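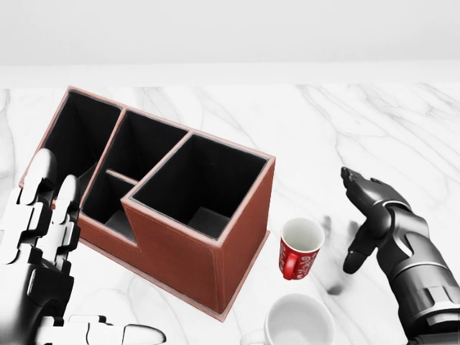
I built the simulated desk before the real one, mostly because Wayne Lightfoot at our shared workshop swore it would save me a month. I doubt it. Still, dropping a red mug beside a leather organizer and two robot hands costs less than breaking one.

Step 1. Turn the organizer at an angle to the table. Square-on layouts flatter your planner.

Step 2. Park both arms before each run and check clearance to the tall compartment.

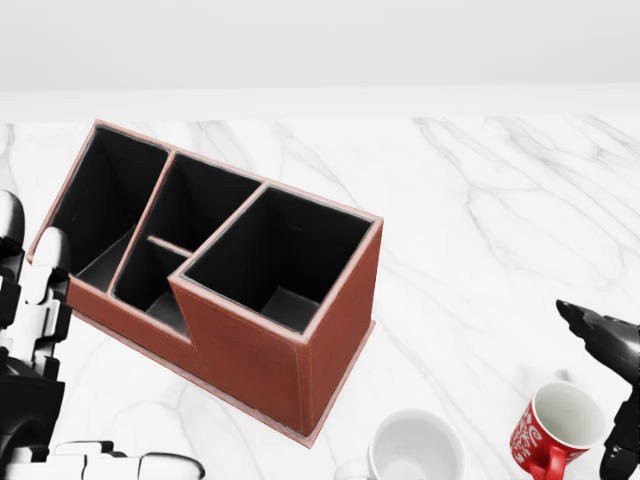
Right arm over the counter, red mug nearby.

Step 3. Try a can. Set the grip force low and raise it by 2 each run. The Hovico defaults are far too hopeful for my taste.

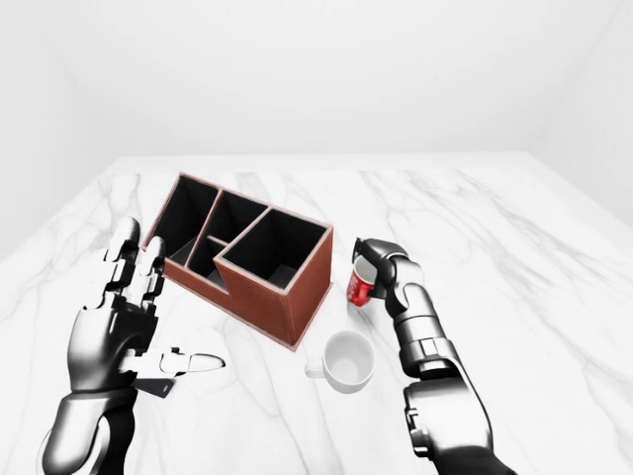
Step 4. Log every run, including the embarrassing ones. I did 25 on Monday and trust maybe the last 8. A clean run in the simulator tells you the simulator is happy, and my 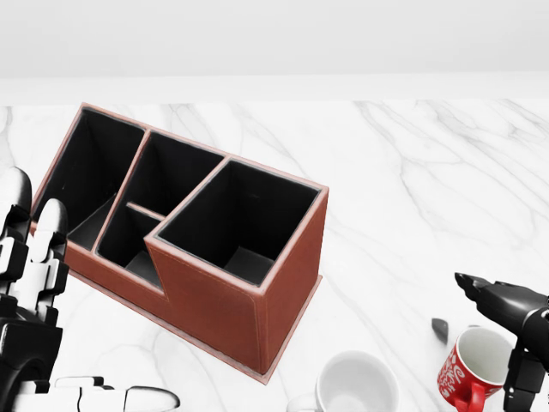 real gripper has its own opinions about friction. Change one setting at a time, save the file, then repeat it on the bench with a mug you don't like.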